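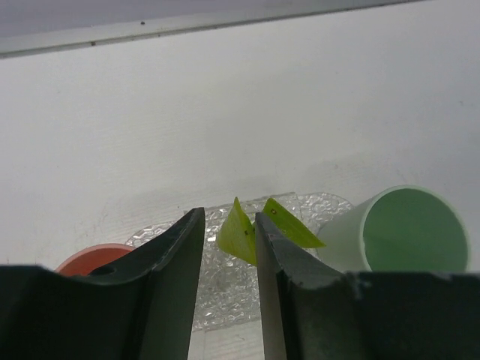 Kitchen table has become sticky after cleaning, how to remove it?

Posted by Maëlys Delorme in Home and Cleaning

Hello everybody. I hope this is the correct section, the other one seemed to be only for laundry.

I have a white painted table in my kitchen. It came with the apartment when I moved to Landton, so I do not know who painted it or with which paint. For a long time it was fine. I wiped it every evening with a cloth and a little dish soap, and that was all.

In June my sister stayed with me and she cleaned the table with a spray that she likes very much, I think it was for wood furniture. After this the top became sticky. It is not strongly sticky, but if I put down a sheet of paper and wait, the paper holds a little when I pick it up. My forearms also feel it when I sit and write. I washed it again with soap, then with vinegar and water, then with soap again. After each washing it feels good for one day and then the sticky feeling returns.

I have read that one can use alcohol, or baking soda, or a melamine sponge, but other people write that all of these will damage paint. I do not want to repaint the table because I have no balcony and the smell would be in the kitchen. Also it is the only table I have, so I cannot leave it unused for two weeks.

Is the paint itself becoming soft, or is it only a layer on top? And how can I know the difference before I do something stupid?

Thank you in advance, and excuse my English please.

3 replies

Girish Gautam

Use sugar soap, any hardware store. Wipe, rinse, done. My table is also white and I do it two times in a year.

Tamunoemi Onyeka

Dear Maëlys, your English is good, mine is also learned at school so we will understand each other.

I worked some years in a furniture repair shop in Biwott, and this problem came to us often. There are two possibilities, as you wrote already, and there is a simple test for them. Choose a place that you do not see, for example the underside of the edge. The spray probably did not reach there. Press your thumb on it for the time of one slow breath. If the underside is also sticky, then I would suspect the paint. If the underside is dry and hard and only the top is sticky, it is most likely the residue of the polish. Many furniture sprays contain oil or silicone, and on bare wood or old varnish this looks nice, but on paint it has nowhere to go. It stays on the surface and collects the grease from cooking and from hands.

I think you have the second case, from what you tell about your sister. Vinegar is not much help against oil. The soap takes some of it each time but probably you also leave a little soap behind, and then you have two layers and not one.

What I would do:

Take a bowl of warm water, not hot, and put in one small spoon of dish soap. One small spoon is really enough. Wash a part as big as a newspaper page, with a soft cloth which you wring out well. Then immediately wipe the same part with clean water and a second cloth, and change this water when it becomes cloudy. Then dry it with a third cloth. Only after that go to the next part. People wash the whole table and then rinse the whole table, and by that time the dirty water has dried in the first corner.

If it is still sticky the next day, try odorless mineral spirits on a cotton pad, first on the hidden place. Look at the pad. If it has yellow or gray on it, this is dirt and polish, and you may continue. If it has white on it, stop, because you are removing the paint. Open the window, keep away from the stove, and let the used pads dry flat outside or on the window ledge before you throw them out. Wash the table with soap and water afterwards, you eat there.

About the other things you read: alcohol can soften a water-based paint very quickly, so please no. Baking soda and the melamine sponge are both a kind of very fine sandpaper - they will clean, but you will have a dull spot exactly where you rubbed, and on white it shows when the lamp is from the side.

If the underside is sticky too, write again, then it is a longer story.

Stuart Dawber

Agree with Tamunoemi on the hidden spot. I will add that humidity matters. I had a painted shelf in Horkotholm which was tacky every summer when the kitchen went above 65 percent humidity, and perfectly hard in winter. A small dehumidifier fixed it, no cleaning at all. So check the weather before you blame your sister.

Comment from Maëlys Delorme

Thank you to all three. The underside is dry and hard, I tested it in two places. I did the washing in small parts with three cloths and the rinse water was really gray, I was ashamed a little. It is now four days and the paper does not hold anymore, except near the corner by the stove, where I will try the mineral spirits. My sister says the spray was very expensive and I have to apologize to her.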